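Vustport Toy and Play Fair, visitor report

September 14, 2018

I went to Vustport for the trade day of the toy fair, mainly to look at kitchen playsets for the shop and to find a second supplier for small wooden food. We have been buying from one source for four years and the delivery times have gotten worse every winter. By January we are usually out of everything except the bread.

The fair is in the old ferry terminal, a ten-minute walk from the train station. Signs are poor once you leave the main street, so follow the tram tracks toward the water. Registration opened at 8:30 and the line moved quickly. Trade visitors get a badge and a paper map. The map had two of the aisles switched, and a corrected one was being handed out by late morning. Coat check costs 2 euros and they do not take large suitcases.

There were 139 exhibitors listed in the catalog, down a little from last year. The ground floor had the larger companies, outdoor toys and anything with wheels. Upstairs was pretend play, puzzles, craft kits and the smaller makers. I spent an hour downstairs and the rest of the day upstairs.

Ground floor. Ride-on toys are getting bigger, which is no use to a shop with a narrow door. Several booths had the same stacking boats under different names. The balance boards at Pärn were well made, with rounded edges and a felt base that does not mark floors. The minimum order is 100 pieces across all sizes, too many for us, but they will let two shops share an order if one of them takes the invoice. I took a price list for the shop across the river, who may want to split it.

Upstairs, pretend play. Shops, doctor kits and kitchens filled most of the first two aisles. Doctor kits looked much the same as always. Toy cash registers now nearly all come with a card reader, and the paper money has gone missing from a lot of sets. I asked at one booth if the money could be ordered separately and was told it could not.

Kitchens were the reason I came. Buyers seem to be moving from the big one-piece stove units to tabletop pieces that can be put away in a cupboard. I agree with that from what our customers ask for. A full-size play kitchen takes up a corner of our floor for months and we sell very few. A small cooktop, a pan and a bag of food sells every week.

Play food has also moved on from the usual fruit and vegetables. There was a lot of sushi, and I also saw dumplings, tacos and one very good bowl of noodles. Prices for a boxed sushi set were higher than I expected. The cheaper ones had printing that was already rubbing off the samples on the table, so check that before ordering. Ask to see a piece that has been out on display for a day or two.

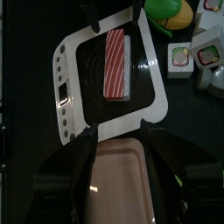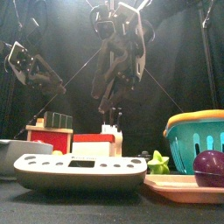 Toy kitchen pieces and play food, trade day, Vustport.

Voltoma had the widest range of tabletop sets. They sell cooktops, sinks and toasters separately and everything is drawn to the same scale, so a pan from one set fits the others. I liked that the food comes in open bins for reordering by the piece. We lose single items off the shelf all the time and end up with boxes we cannot sell. Their wholesale sheet is clear and shipping is included above a certain amount. The drawback is packaging. Each item comes in a box three times its size, and I do not have the storage.

Wirthorpe is a smaller company and only makes food and crates. The range is narrow but the finish was the best I saw. The cut-apart vegetables hold together firmly and still come apart without a fight. They had a carrot that has clearly been redesigned, as the old one rolled off everything. Lead time is four weeks, and they said this holds through December if the order is in by the end of October. I placed a small trial order for crates, vegetables and eggs.

Safety labeling was mixed. A few booths could hand me test paperwork right away and others said they would email it. I do not order until I have it. For anything aimed at children under three, ask about small parts even if the box looks fine, as some sets have one age on the front and a different one on the back.

There were two talks in the side room. The one on shelf layout for small shops was useful, though it ran over and the room was hot. Main points I wrote down: put loose items at child height, keep boxes above, and change the table by the door every two weeks. The other talk was on online sales and I left halfway to catch a booth before it closed.

Lunch was soup or a cheese roll from the counter by the stairs. The soup was fine. There are not enough seats between noon and one, so go early or take it outside to the dock. Coffee was free at several booths upstairs and better than at the counter.

The day ended at 5:00 and some booths were packing before that. Trains back run every half hour. Next time I would start upstairs, do the ground floor after lunch and bring a bag with wheels for the catalogs.

Still to do: paperwork from Voltoma, price check on the registers, answer about the shared Pärn order.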